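十月的唱片消息:Clusar 的新专辑,还有一场迟到很久的巡演

各位老朋友,又到了给大家写信的时候。上个月那封信发出去以后,收到的回信比我想象中多得多,有人问旧唱片怎么保存,有人问我为什么总不肯写现场专辑(我写的呀,只是写得少!),还有一位读者寄来了整整三页纸,专门反驳我对手风琴的看法。三页我都读完了,读得很愉快,看法嘛,暂时还没有改。

这个月要说的主要是 Clusar。喜欢他们的人大概早就听到风声了:停了这么久之后,新专辑《Flestora》终于定了下来,十月里就能买到,数字版和黑胶同时上架,CD 要稍微晚一点。专辑一共九首歌,其中两首在去年的小型演出上唱过,那时候还没有名字,歌迷们自己给它们起了外号,一首叫“下雨的那首”,一首叫“很长的那首”。现在正式的歌名公布了,分别是《盐路》和《第二个冬天》,不过我敢打赌,大家还是会继续叫外号的。

先说说我听下来的感觉。厂牌提前寄来了试听版,我在厨房里放了一遍,在去姐姐家的火车上又放了一遍,昨天夜里关了灯,老老实实坐着听了第三遍。第一遍我有点失望,这话我不瞒着大家。前两张专辑里那种一上来就把人拎起来的劲头不见了,开头那首《借来的房间》慢得让人着急,鼓要到两分多钟才进来,而且进来得很轻,像有人在隔壁搬椅子。可是到了火车上,不知怎么的,这份慢忽然就对了。Jocelyn Panganiban 的声音比从前低了一点,也松了一点,她不再把每一句的尾音都顶上去,有几处甚至像是在自言自语。我原先最喜欢她顶上去的那些地方,没想到放下来也这么好听。

吉他还是 Aurelio Solís。他这次用了很多原声琴,失真的部分省着用,全张真正吵起来的只有第四首《Bañuelos》,那首倒是吵得痛快,三分钟不到,从头冲到尾,我猜现场一定会放在快结束的地方。歌名来自他们最早排练的那条街,街上有一家修鞋铺,铺子楼上就是他们当年的排练室,冬天没有暖气,弹琴的人戴着剪掉指头的手套。Aurelio 在厂牌寄来的那本小册子里写了一大段,写得比歌词还长,我劝大家不要跳过去,里面有一段讲楼下师傅用鞋锤敲天花板,他们一直以为人家是嫌吵,后来才晓得师傅是在跟着打拍子,而且打得比当时的鼓手还稳。

中间有两首我到现在还拿不准。《玻璃工厂》的合成器铺得太满了,人声被埋在后面,我调了好几次音箱都没用;《邮差》呢,旋律是好的,可是副歌重复了太多次,唱到第四遍我已经走到窗边去给花浇水了。要是把它剪短一分钟,我想会是一首很可爱的歌。也许有人偏偏喜欢这种反复,那就来信告诉我吧,我一定认真看。

压轴的《第二个冬天》有十一分钟,就是“很长的那首”。它分成前后两半,前半几乎只有钢琴和人声,后半弦乐慢慢加进来,加到最后又一样一样地退掉,只剩一个音拖在那里。我第三遍听的时候,唱片放完了好一会儿才想起来去开灯。这首歌单独值得大家腾出一个晚上。

接下来是黑胶版的事,问的人多,我就写细一点。首批压了 2000 张,双张,封套是对开的,附歌词本。其中有一部分是绿色透明胶,和普通的黑色胶混着发,下单的时候不能挑颜色,拿到哪个算哪个。我知道有些朋友很在意这一点,我也试着替大家问过,厂牌的答复很客气,也很坚决。双张的好处是每面都不挤,《第二个冬天》一个人占了整整一面,低频很从容;坏处当然是要多翻两次面,懒人如我,只好当作锻炼身体。

另外提醒一句,上一张专辑的再版也在同一批里,编号是 1692,跟初版的编号不一样,音轨重新做过母带,高音部分柔和了不少。手里有初版的朋友,我觉得不必急着换,初版那种毛糙劲儿也是它的一部分。没有的朋友这回就不要再犹豫了,上次再版卖完以后,二手价格涨得实在没有道理。

说到巡演!这才是我最想写的。Clusar 已经有好几年没有好好走一圈了,上次的秋季巡演走到一半,因为 Jocelyn 嗓子的问题停了下来,后面的场次先是延期,再是取消,很多人的票根到现在还夹在书里(我的就夹在一本菜谱里,翻到炖牛肉那一页就能看见)。这回的巡演由 Kevent 来办,首场定在 2019年10月13日,地点是老船坞剧场,之后一路往南。每场九十分钟左右是我从前的印象,这次官方给的数字是 121 分钟,中间不休息,所以请大家吃了晚饭再去,别指望里面的小卖部,那里的三明治我吃过,不提也罢。

票价分两档,站票和楼上的座票。我年轻的时候坚决只买站票,觉得坐着听摇滚像什么样子,如今膝盖有了自己的意见,我便心安理得地上楼了。楼上的声音其实更均匀,尤其是靠中间的位置,弦乐进来的时候层次很清楚;楼下胜在热闹,《Bañuelos》那样的歌,总归是要在人堆里听的。持有当年取消场次票根的朋友可以优先购票,带着票根到剧场的售票窗口去办,网上办不了。

暖场的是 Citlali Mendoza,一个人一把琴,唱得极安静。我在春天看过她一次,小酒馆里,旁边桌的人本来在高声讲生意,她唱到第二首,那桌就没声音了。她还没有出过完整的专辑,只有一张四首歌的小碟,我很喜欢其中的《晾衣绳》,歌词里写一个人收衣服的时候突然想起多年前的一通电话,就这么一点事,写得人心里发酸。请各位早点到场,别让她对着空场子唱。

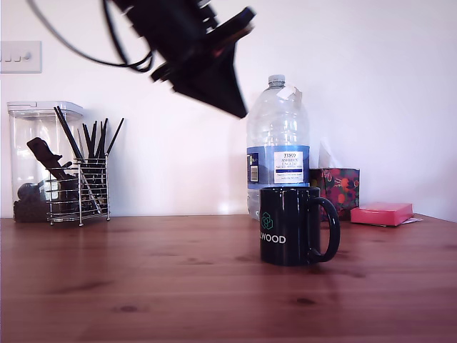
Perla Pacheco 来信说,她不同意我上个月把 Clusar 的第二张专辑称作“过渡之作”。她认为那张才是乐队真正成形的时候,新专辑里的慢和松,第二张的后半面早就有了,只是当年大家都忙着听单曲,没有人把唱片翻过来。她还说,如果这次演出不唱那张里的《灯塔看守人》,她就要在散场以后去后门等着,当面问个明白。

Perla,我收到信以后把第二张又找出来听了,后半面连听了两遍,你说得有道理,尤其是最后那两首之间的过渡,跟《借来的房间》的开头简直像一家人。“过渡之作”四个字我收回一半,另一半先留着,等看完现场再跟你算。至于《灯塔看守人》,我也盼着呢,后门要是等人,算我一个。

还有几件小事一并写在这里。

Knut Petersen 的钢琴独奏集重新上架了,就是那张封面全灰的,断货很久,之前问过我的几位朋友可以去看看。录音用的是一架很旧的立式琴,踏板的声音录得一清二楚,有人嫌吵,我偏偏爱听,冬天早上放着它煮咖啡最合适。

关于唱片的保存,上面提到有人来问,我的办法很土:竖着放,不要塞太紧,离暖气远一点,内套换成防静电的。清洗的时候顺着纹路擦,水不要碰到圆标。至于那些几百块钱一瓶的清洁液,我买过一瓶,用完了,没有再买。

下个月我打算写几张适合秋天夜里听的现场录音,算是回应那位嫌我写得少的朋友。如果你有特别想推荐的,请在月底之前写信来,写明专辑名和你最喜欢的一首,长短不限,三页纸也欢迎,谈手风琴的也照收。

首场那天我会在楼上靠左的位置,穿一件洗得发白的蓝外套,见到了请过来打个招呼。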